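Scoring and folding heavy card without cracking

5 June 2023

The gift boxes I made in January all failed at the same place, along the lid fold, where the printed surface split and the white core showed through. I have spent a few evenings since then working out why.

The card was Inthanon, a coated stock that I buy in packs of 200 from a paper merchant in Drernside. It takes ink well and cuts cleanly, but the coating is stiff and the core is short-fibred. Folded against the grain without a score, it will crack every time. Folded with the grain and a shallow score, it cracks on perhaps one fold in three, mostly at the ends.

To find the grain, bend the sheet gently in each direction before cutting. It gives more easily when the bend runs parallel to the grain. On the packs I have, the grain runs along the long side, so a box template needs turning through ninety degrees if its longest fold is to come out right. That wastes a strip from each sheet, which can go towards gift tags.
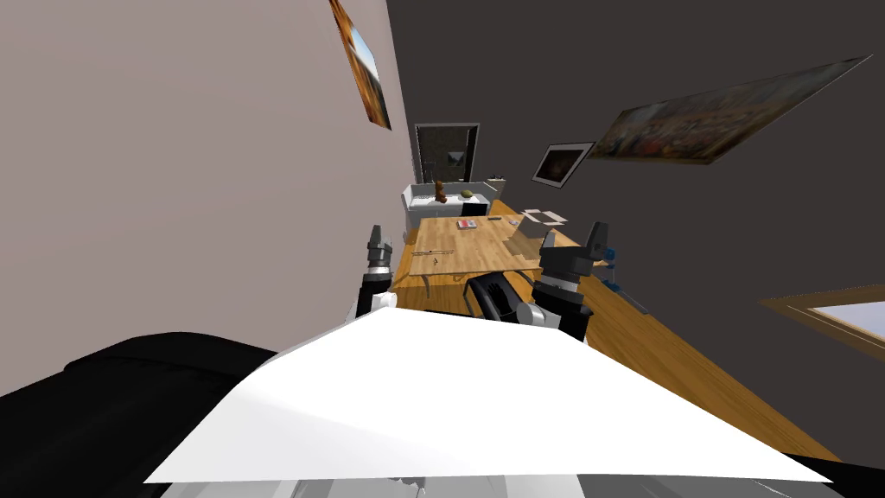 Rekent wrote in after my last post to say that the score was on the wrong side. The raised ridge should end up inside the fold, so the card is scored on the printed face and folded away from the groove. I had been folding into the groove for years.

I tested this on offcuts, 10 strips each way, all with the grain. Folded into the groove, four split. Folded away from it, none did, although one showed a faint pale line under a strong lamp.

Depth matters less than I expected. I use the Prokura scoring board with its wide-tipped stylus, and two light passes gave a better crease than one heavy pass. The fine tip is too sharp for coated stock and will cut through the surface. A bone folder is then drawn along the crease, with a scrap of plain paper between the two to prevent shiny marks.

The same method works for the small hinged boxes, where the folds are only 2 cm apart. Score all of them before folding any – once the first panel is up, the sheet no longer lies flat on the board and the remaining lines drift.

Glue is a separate problem. Wet glue lifts the coating if it is put on too thickly, and I have gone back to double-sided tape for the side tabs until I find a better one.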